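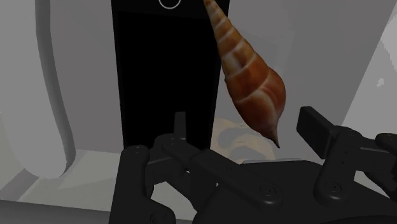
Section 2. Setting Up the Stekau Water Play Table

Read this section in full before filling the table for the first time. Setup must be carried out by an adult. Keep the bag of small fittings out of reach of children until the work is finished.

2.1 Positioning

1. Place the table on firm, level ground, in shade where possible.
2. Open both pairs of legs until the locking bars click.
3. Press down on each corner. If the table rocks, move it before going further.

Note: On grass, fit the Gollurum foot plates supplied in the box. They are not needed on paving or indoor floors.

2.2 Fitting the basins

1. Lower the deep basin into the left opening, with the drain facing the outer edge.
2. Lower the shallow basin into the right opening.
3. Turn the two rim clips on each basin to the closed position.
4. Push the drain plug in by hand. Do not use tools.

2.3 Filling

1. Fill the deep basin with cool or lukewarm tap water up to the molded line.
2. Add play materials after the water, and keep the drain clear.
3. Use the shallow basin for dry materials such as sand or rice.

CAUTION: Never leave children alone with water, whatever the depth. Items small enough to fit in the mouth are not suitable for children under three.

CAUTION: Do not move the table while it is filled. Do not allow children to sit or climb on the rim.

2.4 After play

1. Set a bucket under the drain and pull the plug.
2. Discard dry materials that have become damp.
3. Wipe both basins with mild soap, rinse, and let them air dry before fitting the lid.

Replacement plugs and rim clips may be ordered from Tomaszewski under part number 575.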